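Residency Diary, Kallio House
Entry for 17/06/2019

The second phase of the reading room survey opened this morning under the direction of Iida Kokkonen. The purpose of this diary, as agreed with the trustees of the Gondstead Library, is to keep a daily account of the work and of any matters that may affect the final report. Entries are made at the close of each day and are not revised afterward.

Work began with the local newspapers. The Rundstead run is in better condition than the earlier inventory suggested. The bindings are sound up to the point where the publisher changed printers, after which the paper is thinner and the inner margins have been trimmed too close to the text. I was able to examine 17 volumes before lunch. Two of these should be withdrawn from general use until the spines have been repaired, and I have placed slips in both. The remaining volumes may be consulted in the ordinary way, provided that readers use the foam supports.

A question arose regarding the parish letters. The catalog gives a total of 300 items, but the list was drawn up before the Flendska bequest was received, and it is not clear whether the bequest was added to the same series or kept apart. Ms. Kokkonen is of the view that it was kept apart and later merged without a note. I am inclined to agree. The handwriting on the folders changes partway through the series, and the later folders are numbered in pencil only. I have asked for the original deed of gift, which is held at Gondstead, and expect to have a copy within the week.

The afternoon was given over to the letters themselves. Most concern church repairs, rents, and the appointment of schoolteachers. A smaller group, tied separately, deals with the flooding of the lower road and the long dispute over who should pay for the drain. The tone of these is sharper than one might expect from a vestry. One writer, whose signature I have not yet been able to read, returned to the subject in 22 letters and was answered, so far as I can find, only once – and then briefly, on the matter of a gate.
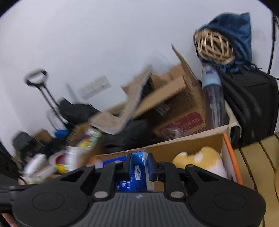
The drain letters deserve fuller treatment in the report than the outline currently allows. They name tenants who appear in no other source, and they fix the location of the old schoolhouse with some certainty. I will propose that the section on property be shortened to make room. A transcript of the full group should be prepared in any case, and the more fragile sheets read first.

Conditions in the reading room were satisfactory. The humidity rose after the rain but remained within the permitted range. The blinds on the south side do not close fully, and the table nearest the window should not be used for the letters until they have been adjusted. I have reported this to the front office.

A short meeting was held with Ms. Kokkonen at the end of the day. It was agreed that the newspapers would be completed before the maps are started, and that the draft report would be delivered in September as planned. She asked that the spelling of place names follow the documents – with the modern form in brackets at first mention – and I have amended my notes to match.

For tomorrow: the remaining Rundstead volumes, and a second attempt at the signature under stronger light.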